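How I Got the White Rings Off My Wood Table (and Shined It Back Up)

So you put a hot mug down, you forgot about it, and now there's a cloudy white ring staring at you every time you eat breakfast. I've been there more times than I want to admit. My table is an old dark thing I bought from a lady over in Hornley, and I think every person who has ever visited my house has left a mark on it at some point.

I've tried a lot of stuff over the years, some of it pretty dumb, and these are the steps I go through now. It's cheap, you probably have most of it in the house already, and the whole job fits into a Sunday afternoon if you don't count the waiting.

First, figure out what kind of mark you have

White or cloudy marks are usually moisture trapped in the finish. Those are the ones you can fix at home. Dark or black marks mean the water got all the way down into the wood, and that's a whole different job with sanding and bleach and probably some swearing. I'm only talking about the white ones on this page.

You also want a rough idea of what finish you've got. Find a spot underneath and dab on a little rubbing alcohol with a cotton swab. If it gets sticky, that's most likely shellac, and you should keep alcohol far away from the top. If nothing happens, try a bit of lacquer thinner on a different spot (open a window first, please!). Lacquer will soften. If neither one does anything, it's probably polyurethane or something like it, and white rings in poly can be stubborn.

What you need

Mild dish soap and warm water
A few soft cotton cloths, old T-shirts are great
A hair dryer
Petroleum jelly
0000 steel wool, the superfine kind, nothing coarser
Paste wax (I use Zereck, the clear one, but any decent furniture paste wax will do)

Step 1. Clean the table

Clear everything off the part you're working on and wipe it down with a couple drops of dish soap in warm water. Wring that cloth out hard. You want it damp, barely. Then dry it right away with a second cloth. If years of spray polish have built up you might need to go over it twice, and the cloth will come up kind of brown and gross. Mineral spirits will cut through old wax if soap doesn't.
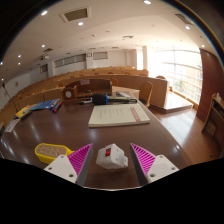 Let it sit for an hour before you start on the rings. I used to skip that part and then couldn't tell what was an old mark and what was just me being sloppy with the wet cloth.

Step 2. Try the hair dryer

Set it on low and hold it a hand's width above the ring, and keep it moving. Don't park it in one place! A fresh ring will sometimes start fading in a few minutes, and it's really satisfying to watch. Feel the wood with your fingers every so often. Warm is good, and if it's too hot to leave your hand on, back off and let it cool.

If you've gone ten minutes and nothing has changed, stop there and move on to the jelly.

Step 3. Petroleum jelly overnight

Put a thick blob right on the ring and spread it so it goes a little past the edges. Then leave it alone until morning. I do this at 9 at night, after the dishes, and put a big mixing bowl upside down over it to keep the cat out. In the morning wipe it all off with a dry cloth and look at it from a low angle with the light coming across.

Older marks can take two or three nights. Mayonnaise works the same way, and my aunt swears by it, but my kitchen smelled like a sandwich for a day and I went back to the jelly.

Step 4. Steel wool and wax, for the leftovers

This is for a ring that's faded but won't quite go. Scoop a little paste wax onto the 0000 steel wool and rub very lightly, always with the grain. Light means light. The wool should feel like it's gliding. Check after every few strokes and quit as soon as the mark is gone, even if the spot looks dull compared to everything around it. You'll even that out in the next step.

Please don't use sandpaper here. I once went at a ring with 100 grit and made a pale patch the size of a pancake, and there's a plant on it to this day.

Step 5. Wax the whole top

Don't just wax the spot or it'll show. Fold a cloth into a pad, get a thin coat over the whole surface, and work it in small circles. Wait until it goes hazy (the can will tell you how long), then buff with the grain using a clean cloth. Then buff some more. Your arm will be tired. A second thin coat the next day gives you a deeper shine, and I think it's worth doing.

Go easy for 48 hours after that. No hot plates, no wet glasses, no tablecloth with a plastic back.
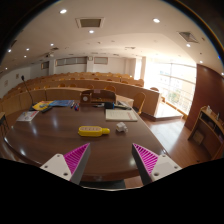
Kirstin Kinnear wrote in to say that she skips the paste wax and uses a liquid one from Karimi, because her wrists can't take the buffing. She does three thin coats over a week and says the shine holds up fine as long as she remembers to shake the bottle.

I haven't tried the liquid kind on a big surface, but if your hands bother you it sounds like a good way to go. Just test it underneath first.

Keeping the rings from coming back

Coasters, obviously. Get the cork or felt ones with a little weight to them, and skip the thin cardboard kind that stick to the bottom of the glass. Wipe up spills when they happen. Wax again when water stops beading up on the surface. For me that's spring and then again in September, before we start eating soup every night.

If you have a ring that's been there for ten years and none of this touches it, the top might need to be refinished, and at that point I'd call somebody and get a price before buying a sander.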